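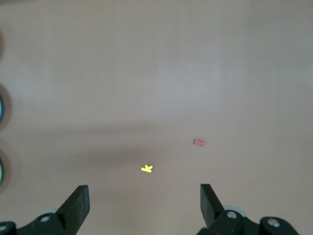
FOR IMMEDIATE RELEASE
Dec 7, 2025

Student Robotics Club at Fastby Technical College Teaches Robot Arm to Spell, Enters It in Competition Anyway

FASTBY -- The Fastby Technical College Robotics Club announced today that its robot arm, Trivavitz, will compete in the Sader Student Manipulation Challenge this April. The club has entered the spelling event, in which an arm must pick foam letters off a table and set them down in the order of a word chosen by the judges. The judges have promised to keep the words short.

Trivavitz has been in training since the start of the fall term. In that time it has made 941 recorded attempts at picking up a letter, and the club has kept every one of them, including a long run from the second week that club president Rongrong Wan has labeled "do not show parents."

"A five-year-old can do this task, and a five-year-old doesn't need a power supply," said Wan, a senior in mechanical engineering technology. "But a five-year-old isn't eligible under the rules. We checked."

The club trains the arm by demonstration. A student guides it through a pick while a small camera at the wrist records the view past the two fingers, and the software then tries to work out what the student had in mind. According to the club's training log, what the student had in mind was often lunch.

Letters differ in difficulty. The K offers the gripper a choice of places to grab, and Trivavitz has historically tried to choose all of them. The I is simple to hold, but when it lies on its side the arm has to decide which way to turn it upright. Both ways are correct. The arm has been known to spend 19 seconds thinking it over.

"I tell the students that indecision is a software problem," said faculty adviser Tolera Yimer, who teaches the college's introductory controls course. "Then they ask me which grading scale I'm using this term, and I have to go look for a marker."

Under Sader rules, each team gets 4 words and 2 practice runs. Points are given for correct letters, correct order and letters that face the right way up. Points are taken away for pushing a letter off the table, for touching a letter by hand and, under a rule added after last year's event, for arguing that a sideways N is a perfectly good Z.

Fastby finished next to last in that event. The club wishes to note that the team in last place did not show up.

This year's entry has new fingers, a rewritten grasp planner and a practice schedule that somebody is following. Lab time is provided by the Mousavi Workshop, the college's shared fabrication space, which has asked that this release mention the sign-out sheet for hex keys. There is a sign-out sheet for hex keys.

The club meets in the Mousavi Workshop and is open to all enrolled students. No programming experience is required. Members interested in sorting foam letters back into the tray at the end of the night are especially welcome and will be promoted quickly.

About the Fastby Technical College Robotics Club
The club builds and programs robots for regional student competitions. It has one arm, one trophy (for punctuality) and a complete foam alphabet, apart from the Q.

Media contact: Rongrong Wan, president, Fastby Technical College Robotics Club. Reporters who would like to see Trivavitz spell are asked to allow extra time.

###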